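My First Grant Reading Night (and I'm Already Signed Up Again)

I got home a little after ten last night and was way too wound up to sleep, so you get a blog post.

Back in the winter Lenka Kuruc talked me into becoming a reader for the Setier Fund, which gives small grants to groups run by and for women in our part of the state. I said yes before I knew what it involved. What it involved was a fat folder of applications, a score sheet, and a whole lot of tea. I read on the bus, I read in the bath, and I read one budget page three times because I was sure the child care line had been left off (it was on the back).

And I loved it! I really did. I had no idea there was a group two towns over teaching women to fix their own cars, or that Ashour House has been running a Saturday breakfast for new moms out of a borrowed kitchen. They wanted $400 for a second stove and a year of eggs. Four hundred dollars! I wanted to drive the check over myself.

Last night all the readers finally met in person, at the long tables in the Grudeo building. Hernán Cusi ran the evening and he was wonderful at it, the kind of person who notices you've been trying to get a word in and stops everything until you do. We split into pairs, compared our scores, and then talked through the ones where we were miles apart. My partner and I disagreed on two of ours, and on one she changed my mind completely. I had marked it down for being vague. She grew up on the same street as the program and told me what those few plain sentences meant to the people living there. I changed my score and I'd do it again.
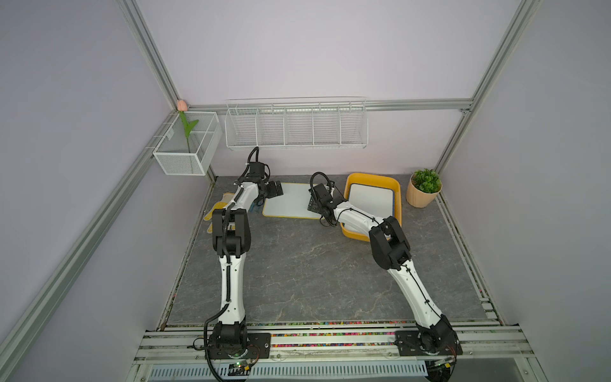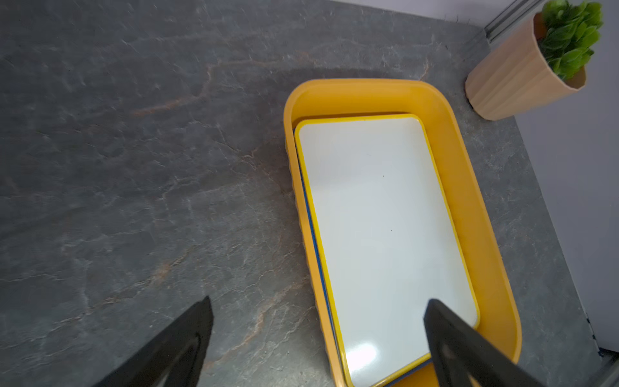 What I'd tell a new reader

Start early. I thought I could do the whole folder in a weekend and I could not. The ones I read late on Sunday deserved better, so I went back and did them over with fresh eyes.

Write down why you gave a score as well as the score. By the time we met I had a 6 next to one application and no memory of what I'd been thinking.

Don't hold spelling against anybody. Some of the best ideas in my pile came in with the roughest writing, and some of the slickest pages had very little behind them. Lenka warned me about this and she was right, as usual.

Ask the dumb question. I asked what a fiscal sponsor was, and half my table leaned in to hear the answer. (It's a bigger nonprofit that handles the money for a group that doesn't have its own tax status yet. Now we both know.)

What happens now

The scores go to the board, and the awards get announced at the spring supper. I can't say who is in the running, obviously, but I will be there in my good shoes clapping like a maniac. The Esix women's chorus is singing again this year and if you missed them last time, please don't miss them twice.

Around thirty of us read this round and they'd love more for the fall. You don't need a background in anything. If you can read carefully and you care how women and girls are doing here, you're qualified. Leave me a comment and I'll pass your name to Hernán!

Okay. Bed. For real this time.

Print this post | E-mail to a friend

1,163 views | 2 comments | Shared 2 times

Contact | Copyright, all rights reserved | Back to top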